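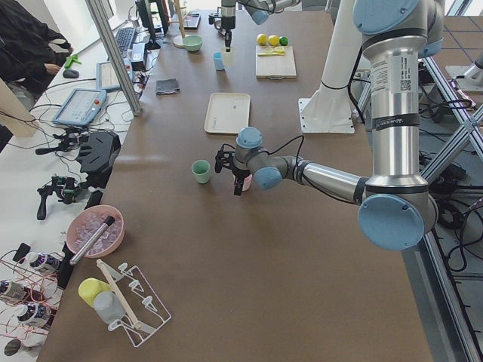 Does a Tidy Drinks Table Save Any Time?
Student project report, Food and Service Studies, Endmont College

1. Why we did this

Most of the guides we read before starting say the same thing about making cold drinks for a group. Give everything a fixed place, keep fruit with the board, keep ice near the cups, and the work will go faster. Very few of them say how much faster, or compared with what. The Wekalus handbook, which our course uses, gives a whole chapter to layout and doesn't report a single timing. We wanted to see if the advice holds up on a table of the sort a small café or a school fair would use.

I should say at the start that I didn't expect much. A lemonade is a simple drink. My own view was that a person who knows where the lemons are will find them wherever they are put, and I have only partly changed my mind.

2. The table

We worked on one long brown tabletop with a white side counter along its left edge. The layout followed the handbook as closely as we could manage. The light wooden cutting board went towards the far end, with two yellow lemons and a green lime lined up along its back edge and a yellow plastic spoon on the board itself. The ice was in a pink bowl, with a silver utensil with a black handle laid across the rim. Next to the bowl was a white wire dish rack for the yellow cup, the translucent white bottle and the long wooden stick, which we used for stirring.

The drinking cups were kept together in the working part of the table: pink, pale green, light blue and one clear plastic. A small pale green bowl was there for pips and peel. A folded dark grey cloth lay next to the white tray, and the tray was left empty so that finished drinks had somewhere to go.

For the comparison we used the same objects on the same table, put down in whatever order they came out of the box. We called this the loose layout. It wasn't a mess, and I think this matters, because a comparison with a real mess would have been too easy to win.

3. What we did

Each round was one order of drinks, one for each cup on the table. Ice first, then juice, then water from the bottle, then a stir, then on to the tray. We ran both layouts on 2 days, in December and again in spring, and swapped which layout came first. The budget came from the Ung fund, which allowed us 2,000 points on the college stores account. Most of it went on fruit and ice, and the rack was the only large item.

We noted the time for each round and also wrote down every stop. A stop meant that the person making the drinks paused to look for something, went back for something or had to move one thing to reach another.

4. What we found

The tidy layout was quicker on the first day. On the second day the difference had nearly gone, and in 3 rounds the loose layout was the faster one. The handbook would probably call this practice, and so would I, but then the gain it promises belongs to beginners and the chapter ought to say so.

The stops were more useful than the times. With the loose layout they were spread over everything. With the tidy layout nearly all of them were at two points.

The first was the distance between the cutting board and the ice. Fruit at one end and ice at the other looks well organised, and it makes you walk. The handbook treats "fruit with the board" and "ice near the cups" as two separate rules and never asks what happens when the same cup needs both.

The second was the rack. It is a good place for things to drain and a poor place to keep a bottle you need in every round. The stick leaned across the rack at an angle and had to come out before the bottle would lift cleanly. We moved the bottle to the tray side after the second day and the stops there went away, though by then we had finished the timed rounds, so I can't put a figure on it.

5. Things that were claimed and that we could not confirm

Coloured cups are supposed to prevent mix-ups. We had no mix-ups in either layout. With so few cups I doubt we would have had any if they had all been clear.

The Troduvine guide, a shorter one that came with the rack, says that a folded cloth within reach "halves" the wiping. We wiped when there was a spill – the cloth had no influence on how many spills there were. It did save a trip to the sink.

An empty tray is said to help the maker keep count. Possibly. What we noticed is that it kept finished drinks away from elbows, and that seems a good enough reason to have one.

6. Weak points

The group was small, and everyone in it had read the handbook, so we all knew which layout was meant to win. One lime between several drinks meant that some rounds had less cutting than others. We also used ice straight from the freezer on the first day and shop ice on the second, and the shop ice stuck together. I don't know how much of the second day's slower start was down to that.

7. What we would change

Put the board beside the ice. Keep the rack for things that have been used and need to drain. Leave the tray where it is. If another group repeats this, they should bring in people who haven't seen the handbook and try it with at least twice as many cups, as I suspect our table was never busy enough for the layout to be properly tested.

Handed in Wednesday, April 27, 2022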